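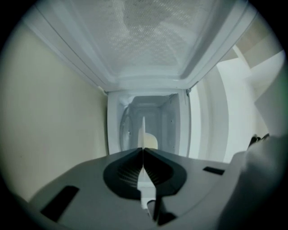 One early user wrote in to say that half the wattage figures were wrong, and asked whether anyone had checked them against the rating plates. They had been copied from sellers' listings. Version 2 uses the plates only.

Kitchen Appliance Power Table

A plain CSV of rated power, standby draw and fuse size for household kitchen appliances. Made for people planning circuits in small apartments.

Files
appliances.csv — one row per appliance
standby.csv — meter readings with the appliance plugged in and idle
changes.txt

Columns
type: microwave, kettle, toaster, oven and so on
input_w: power taken from the wall
output_w: cooking power, microwaves only
fuse_a: blank if the plate doesn't give one
source: plate or manual

Input and output watts get mixed up a lot. For circuit planning use input_w. Don't add output_w to anything.

Standby readings
Each one is the mean of 3 readings over 12 hours, clock display on where there is one. Readings under 2 W are less reliable than the rest, so treat them as a guide.

Known gaps
No induction cooktops yet. Four rows have no model year. Rows tagged "treloar" come from the Treloar building and were entered in October from handwritten sheets — a few sevens may be ones.

Loading
Comma separated, UTF-8, decimal point. Empty cells mean unknown, never zero.

License
CC BY 4.0. Credit "Ulteteck power table".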